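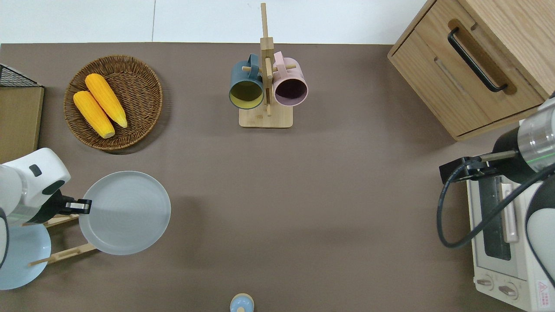
4. Laying out the table

This section is for the two-arm table in the shared workshop at Steltitthorpe. It assumes that both arms are bolted down and section 3 is finished.

4.1 Place the objects

1. Switch on both arm bases and wait for the green status lights.

2. Put the mug tree on the table and hang one mug on each side. Handles go over the pegs completely, not only on the tip.

3. Stand the plates upright in the dish rack. Push each plate down until it touches the bottom.

4. Lay the corn in the wicker basket, side by side.

Note: Noman Cheema keeps the layout sheet for Tangen, our pick-and-place program. If you want to move the toaster oven or the rack, please ask him first.

4.2 Bring the arms to the start pose

5. Load the pose file "rack-left" and set the speed to 9 percent.

6. Let the left arm go down slowly beside the plates. Keep one hand at the stop button during the whole movement.

CAUTION: The cables hang in loops outside of the arms. Look at them before every run — a loop can catch on a peg or on a plate.

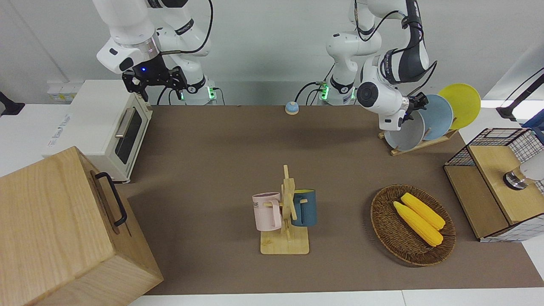

7. Save the pose in Tangen under a new name. Do not write over the file of another member.

8. If the arm stops with error 44, the joint limit is reached. Drive it back by hand and repeat from step 5.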